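Drelent Wipe-Clean Tablecloth, Fleck

Home > Kitchen and Dining > Table Linen > Drelent

Stock code 861
$69.00 inc. GST
Colour: White with Fleck
In stock at Jasa Street, usually posted next working day

A tablecloth for people who own a nice table and live with others who don't care. The Drelent is a coated cloth with a woven backing, so it drapes like fabric and wipes like a bench top. It does not have that school-canteen squeak when you drag a plate over it. We tried some that did. They went back.

The Fleck pattern is our best seller in the range and has been since we opened. We would like to credit good taste, but we suspect it has more to do with crumbs. Toast disappears into it entirely. You can go two breakfasts without wiping it and your mother-in-law will be none the wiser, unless she leans on it.

Most of our customers buy it for eating on and end up using it for everything else: school projects, seedlings, tax, the ironing pile that never quite becomes ironing.
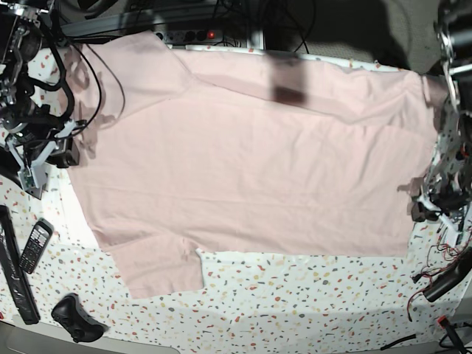

Drelent in White with Fleck, under a pink shirt. The flecks are orange, red, grey, blue and pale yellow.

Sizing

Measure your table, then add 30 cm to the length and the same to the width. That gives you a 15 cm drop on every side, enough to look deliberate without tangling in anyone's knees. If you have a toddler, go shorter. A toddler regards an overhanging tablecloth as a rope.

Small: 150 x 150 cm
Medium: 150 x 220 cm
Large: 150 x 280 cm (add $12)

Round tables: buy the square and trim it. The cloth doesn't fray, so a steady hand and decent scissors will do. We don't offer a trimming service any more. Please don't ask Jarrah about it.

Care

Wipe with warm soapy water. Cold machine wash if things have really got away from you, then hang over the line out of full sun. Do not tumble dry. Do not put a hot pan on it. We know it looks tough. It will take a mug of tea quite happily, but a pan straight off the stove will leave a ring, and the ring is yours to keep.

Turmeric, beetroot and permanent marker should be dealt with at once. After a night's sleep they have moved in.

Fold lines from the packet drop out in a few days. You can hurry them along with a hairdryer on low, from the back.

Goes with

Cakik table clips, set of four, for outdoor use
Pan cork trivet, see above regarding rings
Drelent runner, plain charcoal, for when company comes

Returns

Unused cloths can come back within 30 days with the receipt. Unused means no gravy. Cut cloths can't be returned, however round your table is.

Questions to Jarrah Kereama at the shop. Next shipment of the Large is due in November.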